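Bowl and Soft Things: read me first

Hello, and thanks for downloading this. I'm Annick Hawthorne and I look after the tidying sets in the Clokbridge collection, of which this is the smallest and (don't tell the others) my favourite. It's all about putting small things into a bowl. That's the whole activity! A white table, a white ceramic bowl and something small to go in it.

What you get

There are 3375 stills in the download, sorted into 13 folders, one folder per sitting. Each folder has a plain text file called notes.txt with whatever I thought worth writing down at the time, which varies a lot. Folder 3 has nearly a page on bowls. Folder 9 says "fine".

I went for a ceramic bowl after a long argument with Zachary Sandhu, who wanted a plastic tub. I do see his point, a tub doesn't chip, but I like a bowl on a table. It looks like somewhere you'd drop your keys when you come in. The small things are a mixed bag from the bottom of my own toy drawer, and I've kept the names in the labels as plain as I could. If a thing is soft and pale blue, the label says "soft, pale blue". I'm not going to argue with anyone over whether something is a star or a flower.
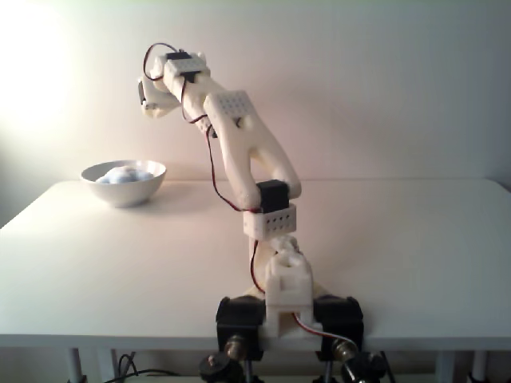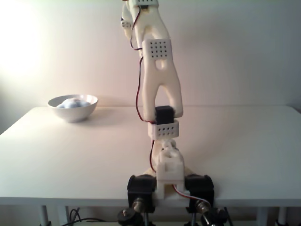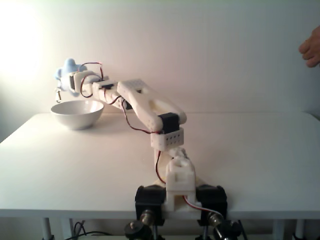 The white table. In the last one the pale blue soft thing is just above the bowl.

Clokbridge, May 8, 2021

How the labels work

Every still has one line in labels.csv, with the file name, the folder and then where the small thing is. I only use three words for that: "in", "out" and "held". If I couldn't tell, I left the column blank, so please don't read a blank as "out". Réjean Tremblay did exactly that with the January version and had a very confusing afternoon, for which I'm sorry, as the old notes didn't mention blanks at all.

"In" means resting in the bowl. Balanced on the rim counts as "out", even when it's mostly over the bowl and you can tell which way it wants to go. Colton Ross thinks this is harsh. He may be right, but it's been done that way all the way through and I'm not relabelling the lot.

Things to watch for

White bowl, white table, off-white wall. It's a pale sort of collection and I rather like that, but if you need a strong edge round the bowl you may have a harder time than you'd expect. I tried turning the contrast up on a few and they looked horrid, so I've left everything as it came.

Hands turn up in places. I've kept those stills in, and there's no separate label for them. If you'd like one, do send me a list and I'll add it as a fourth column.

Folders 11 and 12 were swapped in the first upload. They're the right way round now, so if you fetched your copy before May, please fetch those two again.

Using it

Use it for whatever you like, teaching included. A mention of the Clokbridge tidying sets is appreciated. Corrections can go to me or to Normand McIntyre, who has the password for the download page and answers his post faster than I do. Please give the folder and the file name, as "the one with the bowl" doesn't narrow it down much.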